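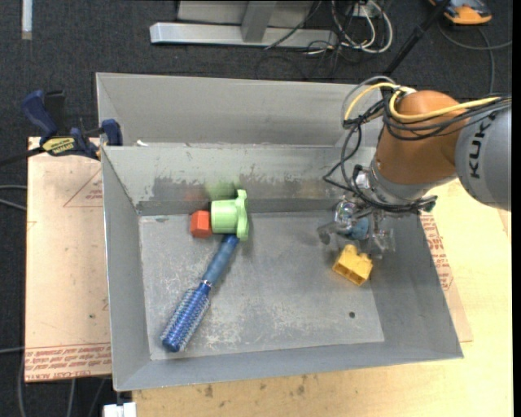 Hi all, and sorry this one is landing in your inbox later in the day than I promised! I wanted the February numbers in before I wrote, and the last of the sign-up sheets only came back from Gromham this morning.

So, the short version: the Gromham repair and swap evenings are going well, the Okier ones are going slowly, and we still have most of the money you gave us for tools. Longer version follows, get a coffee.

Gromham first. We've now run 8 evenings in the library basement, and 53 households have signed up to the mailing list, which is more than I put in the application (I'd been cautious, and I'm glad to look silly). Lamps are far and away the most common thing people carry in. After lamps it's toasters, then zippers, then a long tail of odd stuff: a music stand, a bird feeder, a rolling suitcase with one bad wheel. The sewing table has a line every single time. I'd like to add a second machine there and I'll come back to that under money.

The swap shelf has turned into its own thing. I thought of it as somewhere to park leftovers while people waited for their lamps, but plenty of folks now come only for the shelf, stay for a cup of tea and go home with a casserole dish. Small household bits move fastest. Books barely move at all, and I've started sending the leftover ones on to the library sale upstairs.

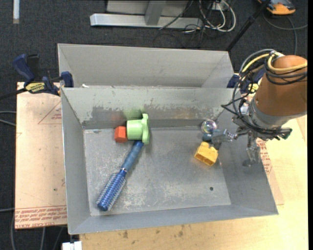
Blue brush, orange-red block and light green plastic part in a gray metal bin.

Okier has been harder. We lost our first room when the heating went out, and the replacement is up a flight of stairs, so anyone with a heavy item or a bad knee is stuck. We held 2 evenings there and both were quiet. The people who came were lovely and stayed right to the end, but I can't tell you with a straight face that it's working yet. I've been talking to the church hall on Urquhart Street, ground floor, with parking right outside, and they can give us a regular slot from spring if we take it for the whole season. I think we should say yes. It costs a little more than the free room did, though still inside the line you approved for venues.

On to money! We've spent $180 of the tool budget so far. That went on a decent soldering station, a set of small screwdrivers, thread, fuses and a big box of assorted screws that I'm unreasonably happy about. Most of the other tools are on loan from Wurent, the tool library across the river, and they've said we can keep borrowing through the summer. That saving is where the second sewing machine could come from, if you're okay with me moving it over. It's a small change but I'd rather ask you first than explain it later.

Two things I got wrong. I made the first intake form far too long (a full page! for a toaster!) and people gave up halfway down. It's now an index card with a name, the item and what's the matter with it. I also set the start time at 5:30, too early for anyone coming from work, and we've moved to 6:30 with no complaints so far.

Coming up next: the Urquhart Street decision, a mending class for beginners at Gromham, and a flyer that doesn't look like I made it in ten minutes. What I need from you is a yes or no on the sewing machine and a yes or no on the hall, ideally before the end of next month so I can get back to the church people. Receipts are in the shared folder, in the order I found them in my coat pockets. Call me if anything doesn't add up.

We use cookies to remember your preferences and count visits to this page. Accept all | Manage settings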